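Devthorpe Unit 2: the kitchen, wet end
Gallery
Posted Tue 12 July

Unit 2 is the smaller of our Devthorpe flats, and its kitchen was refitted over the summer and finished in February. The old kitchen had a single bowl, a cooker too close to the tap and very little bench between them. We kept the plumbing on the same wall and changed almost everything else. The cabinets are from the Roltidus range, ordered through Wong Joinery in Prenham and fitted by them as well.

Most of the questions we get are about the sink and the storage near it, so this page is mainly about that part of the room. The notes come first and the gallery follows. Measurements are in millimetres and were taken after fitting. They differ a little from the drawings.

The layout

The wet run is 1703 long, measured along the front edge of the benchtop. The sink is in one part of it, with the cabinet doors underneath and the dish drawer beside them under the same counter. The dry side of the kitchen, with the pantry and the toaster, is across the room and isn't covered on this page.

We looked at putting the sink under the window. It would have meant moving the waste pipe through a joist bay that already carries the bathroom pipes, and the quote for that alone would have paid for the tap and the tiles. The sink stayed where it was. Whoever is washing up looks at the wall, and so far we haven't had a complaint.

The kettle lives on the dry side. Tenants in the old kitchen always moved it next to the tap, and the steam lifted the paint under the wall cupboard. There is now a power point for it across the room and none within reach of the bowls.

The bowls

We chose a double sink in stainless steel with one bowl larger than the other. Two equal bowls were cheaper. In a sink of this width, though, two equal bowls are both too small for an oven tray, and the tray ends up being washed at an angle with water running down the cupboard doors. With an uneven pair, the big bowl does the washing and the small one does the rinsing and draining.

The larger bowl is 178 deep. That is on the shallow side, and we picked it with some care. A deeper bowl hides more dishes but it also takes longer to fill, and a tall person has to stoop over it. It also leaves less room underneath for the trap and the bin.

The tap is chrome and stands on the divider between the bowls, towards the back. The neck swings to either side. Check the reach before buying one of these. Our first choice was a short tap that would have run water down the back wall of the bowl, and the shop took it back without a fuss.

Cleaning the steel is simple. Washing-up liquid and a soft sponge for daily use, then a dry cloth around the base of the tap, where the hard water here leaves a white ring. Bicarb paste takes the ring off if it has been left for a while. No steel wool. The previous sink was scoured with it for years and never looked clean again.

The benchtop

White, all the way along. We had samples of a speckled grey and a pale sand colour on the windowsill for a couple of weeks, and the white made the room feel bigger, as it gets no direct sun after lunch. It does show tea and beetroot. Tea comes off with a damp cloth if it is wiped the same day. Beetroot needs more work, and turmeric more again, so there is a chopping board in the top drawer on the dry side with a note about it.

The seam between the benchtop and the wall was sealed after the tiles were grouted. We'd do it in that order again. In another flat it was done the other way around and the grout dust stuck in the sealant.

The tiles

Plain white tiles with a pale grout. The grout was sealed twice. Behind a sink, grout picks up splashes long before anything shows on the tile itself, and a bright white one will have gone patchy by the second year. An old toothbrush and some of the same bicarb paste is enough to keep it even.

We bought one extra box of tiles and it is in the hall cupboard on the floor, behind the vacuum cleaner. The batch number is on the end of the box. If a tile cracks, use those before ordering more – the shade moves between batches, even with white.

The cupboard doors

The sink cabinet is a standard 800 unit with two doors. The back panel was cut on site to clear the pipes. Each door has a horizontal bar pull in silver. The sample door in the showroom had a small round knob, and with wet hands it was hard to get a grip on. A bar can be hooked with two fingers while the other hand is holding something that drips.

Bars do have one drawback. Tea towels get hung on them, the doors then don't shut properly, and the edge of the door stays damp. There is a rail for tea towels on the end of the pantry. Please use that one.

Inside the cabinet there is a bin, a caddy for scraps and the cleaning things. The isolating valves for hot and cold are at the back on the left and both turn clockwise to close. The space around them should be kept clear. We had to empty a whole cupboard of plastic bags once to get to a leaking valve in another flat, and by then the base panel had swollen.

The dish drawer

Beside the doors is the black-framed dish drawer. The rack pulls out low, towards the floor, so it is easiest to load by putting the plates in from the side with one foot well back. Leave the floor in front of it clear. The rack catches on mats, and the thick rubber-backed mat we first put down has gone to the laundry.

Some notes from the first months of using it:

Pull the rack by the middle. Pulled by one corner, it goes out of line and has to be pushed back and started again.

Plates go in with space between them. Anything with a thick foot, such as stoneware bowls, needs to skip a wire.

Wooden spoons and boards stay out of it and are dried by hand.

Push it right in after use. Left partway out it is at shin height, and most people who have stayed in the flat have found that out for themselves.

Wipe the wires with a damp cloth when they look dull. Crumbs collect towards the back of the tray.

The drying rack

For one or two items it isn't worth opening the drawer, so a small drying rack sits in the right-hand bowl. It was cheap, came from the hardware shop in Prenham and has outlasted two more expensive ones that stood on the bench. On the bench, a rack takes up the only good working space and leaves a puddle under itself. In the bowl, the drips go straight down the waste.

It lifts out when both bowls are needed. It should be lifted out once a week in any case and turned over, as scum forms on the feet. Cups do better upside down on a folded tea towel; the tines are spaced for plates.

What it cost

Cabinets and fitting took the largest share, then the plumber, then the sink. The tap, tiles and grout together came to around 800 dollars, with the spare box included. We painted the walls ourselves.

Gallery

Sink end of the kitchen: the double sink with a pink plate upright in the grey rack, the cupboard doors with their bar pulls, and the dish drawer with its rack partway out.

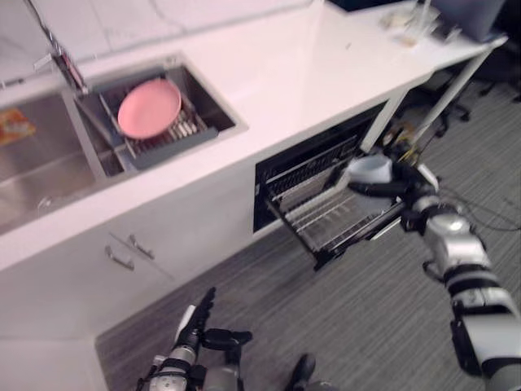
One reader wrote to say that she has had the same arrangement for years and would now put the drawer on the other side of the sink. She is left-handed, and with the drawer on the right she carries every plate across herself before it goes in. She also asked whether the small bowl is ever missed for rinsing when there is always a rack sitting in it.

On the first point, we think she is right, and it is worth standing at the old sink and pretending to stack plates before the cabinets are ordered. Most fitters can mirror a run like this at no extra charge if they are told early. Once the waste is cut it becomes a plumbing job.

On the second, sometimes. On a normal evening the rack stays put and things are rinsed under the tap over the large bowl. After a roast it comes out and goes on the windowsill until the trays are done.

Still to do

The sealant at the back of the sink is due for a check. The kickboard under the doors needs a second clip at the left-hand end. We are also looking for a shallower caddy, as the present one has to be tilted to get past the waste pipe.

Gallery pages for the bathroom and the dry side of the kitchen will go up when those rooms are finished. Enquiries about the Roltidus doors are best sent to Wong Joinery, who keep the full set of samples at Prenham.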